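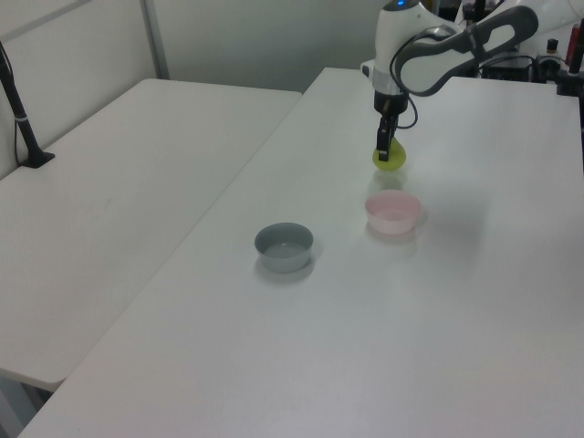

Search this site Search Go

Sizing and Fitting Felt Pads Under Table and Bench Legs

Print this page | E-mail this page

A long work table transmits vibration and chair noise into the floor through its feet. Pads reduce both, provided they are matched to the load and fixed to a clean surface. The method given applies to fixed legs with a flat foot. Casters and screw-in glides need a different part.

Working out the load

Weigh the table or take the figure from the maker's sheet, then add the heaviest load it will carry. Divide by the number of legs, then add a third to allow for uneven floors. A table with a combined load of 300 pounds on four legs gives 75 pounds per leg, or 100 pounds with the allowance. Compare this with the rating printed on the pad packet. If the packet has no rating, use dense pressed felt 3 mm thick or more. Craft felt flattens under a load like this and should not be used.

Cutting

Trace the foot onto the backing paper and cut 2 mm inside the line on all sides. A pad that reaches the edge of the foot picks up grit and peels. Round feet can be cut with a hole punch of the next size down. The Vukberg punch set has a 65 mm die, but the edge needs trimming with a knife afterward.

Fixing

1. Empty the table and turn it over with a second person. Do not tilt it onto two legs.
2. Scrape off old adhesive with a plastic blade.
3. Wipe each foot with rubbing alcohol and let it dry.
4. Warm the pad by hand, peel the backing, and press from the center outward.
5. Leave the table upside down overnight. Adhesive loaded too early creeps sideways.

Leveling

Set the table upright and press on each corner in turn. If it rocks, find the short leg with a feeler gauge and add a second layer of felt there only. More than two layers on one foot will shear – use a hard plastic shim under the felt instead.

Inspection

Check the pads each November, before the heating dries the floor. Replace any that have gone hard or shiny.

Text: Jana Rieger. Corrections: Digby Ruddock. Revised 7 Oct 2026.

We use cookies to remember your settings. Accept | Manage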